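Updates > Robotics Maintenance > Cell 8

Vudent Technical Services: scheduled maintenance of the two-arm block cell, Miltport site. A thread.
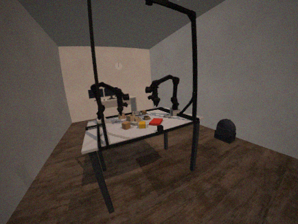
Cell 8 in the simulator: two arms on the far edge of the table, blocks set out between them.

1/ Vudent has completed the scheduled service of Cell 8 as of 4/3/24. The work was led by Deividas Jaunzems, with Meenakshi Kandpal responsible for the simulated model of the cell.

2/ Each arm is serviced after 3000 hours of powered time. The left arm reached that limit first. Both arms were serviced together so that their hour counters could be reset on the same day.

3/ Every service begins in the model. The standard check motion is run there before power is restored to the physical arms. It brings the left gripper over the blocks and keeps the right arm folded back with its gripper pointing down.

4/ The check motion was revised in November, when the Pundatville team reported that the right arm passed too close to a gantry post on its return. The new path has 656 waypoints. All sites should delete the earlier file.

5/ Work done on the left arm: base bolts torqued, wrist cable replaced, gripper pads replaced. The old cable showed wear at the second clip. The clip has been moved one hole toward the elbow.

6/ Work done on the right arm: base bolts torqued, gripper pads cleaned and kept in use. A slight play in the shoulder joint was measured and is within limits. It will be measured again at the next service.

7/ The gantry was checked for square at all corners. One crossbar joint was found loose and was tightened. Operators are reminded that the gantry must not be used as a handhold when reaching across the table.

8/ After the mechanical work, both arms were calibrated against the tabletop. The routine recorded 1318 touch points. Results were reviewed by Souad Radwan and accepted without a repeat run.

9/ Block positions in the model and on the real table must match before any comparison run. Please use the printed layout sheet, revision C. Revision B places the yellow cube on the wrong side of the red block.

10/ Replacement gripper pads are supplied by Badawi. Sites holding fewer than two sets should send a request to Salma El Sherbiny, stating the arm serial number and the date of the last change.

11/ Cell 8 has been returned to normal use. The full service record is available to site leads on request.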